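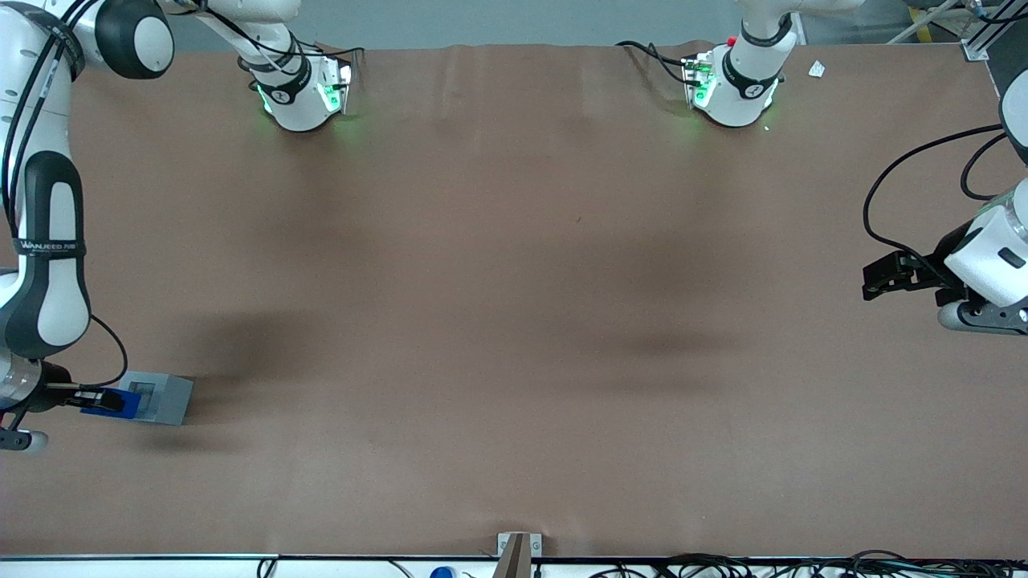

3.2 Work surfaces and the order of clearing

The second part of the study looked at how the surface itself affects the time people take to clear and sort small household goods. Participants worked at one of two tables. The Cusetix table has a matte brown top with no pattern. The Plidanis table has a pale, glossy top and a raised lip along the front. Both were set to the same height, and the goods were laid out from the same printed plan.

Each layout held 22 items, mostly boxes, tins, folded cloths and small tubs. Participants were asked to move everything into the storage bins at their own pace and then to say when they thought the surface was clear. We logged 2,800 single moves over 400 sessions, split evenly between the two tables. Sessions in which an item fell to the floor were kept, but the time spent picking it up was taken out.

The order of clearing was much the same on both tables. Large boxes went first, usually from the side nearest the bins, and flat items were left until last (Figure 3). Cloths were often used to sweep smaller things together before lifting, which the instructions neither asked for nor ruled out. On the glossy top this worked well. On the matte top the cloths dragged, and most participants gave up sweeping after one or two tries and lifted the items singly.

Figure 3. Median position in the clearing order for each type of item, by table. Lower values mean the item was moved earlier.

The tables differed more in what was left behind. Crumbs and specks of card were missed more often on the brown top, where small dark bits are hard to pick out among the marks that build up with use. Wiping was not part of the task, so we treat this as a finding about noticing and make no claim about cleanliness. Participants who had worked at the Plidanis table first missed fewer specks when they moved to the other one.

We also compared our results with the Sotness layouts, which use 800 trials on a single white top. Their clearing order agrees with ours for boxes and tins. It differs for tubs, which were moved earlier in their trials, perhaps on account of the lids being left off. The effect of lids is taken up in Section 3.3.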